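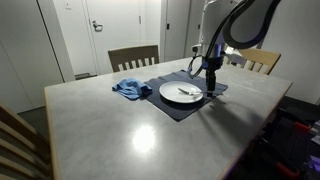

Page last updated: August, the cable section

Equipment > Arms and cells > Pultix table cell

August 11, 2024 | By Győző Nyitrai

I look after the Pultix, the arm cell we rent out for tabletop work (plates, cloths, silverware, all the fiddly stuff), and I get asked the same things every time one goes out the door. So I've put it all on this page, the setup and the upkeep and a couple of repairs you can do yourself. If you've had one before, skip to the cable part. I changed my mind on that!

What you get

You get the white arm with the black gripper already fitted, the base it stands on, the power lead, a stop button on a long cord and a gray case with the hand tools. The table is yours. We used to send one along, and then Hjalti Zoëga pointed out that people wanted to run it on the table they already had, so now we don't. Any table is fine if it doesn't rock. Push down hard on each corner before you start, and if it moves, fix that first or you'll spend the whole afternoon blaming the arm.

Putting it in place

Roll the base up to the side of the table, lock the casters, then screw the feet down until the base stops shifting when you lean on it. I leave a gap of 5 inches between base and table so the two can't knock together. Chairs can stay if you like, but pull out the ones nearest the arm and run the whole motion once at slow speed with your hand on the stop button. I've had a chair back catch an elbow joint before, and it made a noise I'd like not to hear again.

A placemat is a big help, by the way. A dark one under a white plate gives you a nice clear edge to line up on, and the plate doesn't skate around when a finger touches the rim. Setting it at an angle is fine, just teach the positions with it that way. And watch for ceiling lights on a glossy top! A bright round reflection can fool a camera, so if you're adding one, shift the table or turn off the lamp over it before you start playing with the settings.

First power-up

Plug in, release the stop button, wait for the joints to click (there are 7 of them and they don't all click together), and send the arm home. Then bring the gripper down slowly beside the plate and stop just over the mat. Look at it from the side, with your eyes level with the tabletop. Its shadow on the mat is handy too - as the tip comes down, tip and shadow close in on each other, and I go by that more than by the number on the screen.

The cable

OK, the part I rewrote. The thick black cable along the upper arm should hang in a loose loop. My old advice was to strap it down tight because it looked neater, and that was wrong. Ernő Dobos brought one back from a long rental with the jacket split right by the strap, and I felt pretty silly. Leave the arc alone. Turn the wrist all the way one way and all the way back, and if the cable ever goes straight, give it more slack.

Same goes for the thin wire that loops out at the wrist. It's meant to stand away from the gripper a bit, so don't tuck it in. If it starts brushing the plate, turn the loop to the other side of the wrist and snug up the clip.

Looking after it

Every day you run it, wipe the fingers with a damp cloth and dry them off. No kitchen spray please, it leaves a film and then forks slip. Once a week, check the finger screws with the small key in the case. They want to be snug, and if you're grunting you've gone too far.

Every 26 days of running, send it home and check that home is still home. I put a bit of tape on the mat and see if the tip lands on it. If it's off, run the zero routine from the menu, and if it's still off after that, call me before you loosen anything.

Swapping a finger

It takes me 11 minutes and I'm not fast. Power off at the wall, hold the finger, back out the screws, slide it down and off. The new one goes on the same way with the flat side facing in. Run it slow on a folded cloth before you let it anywhere near a plate you like. Spare fingers come from Mavitz and we keep them on the shelf, and Nattawut Thaweesak can mail one out the same day if you catch him before lunch.

For bookings or a question about your table, ask for me or Nattawut at the front desk.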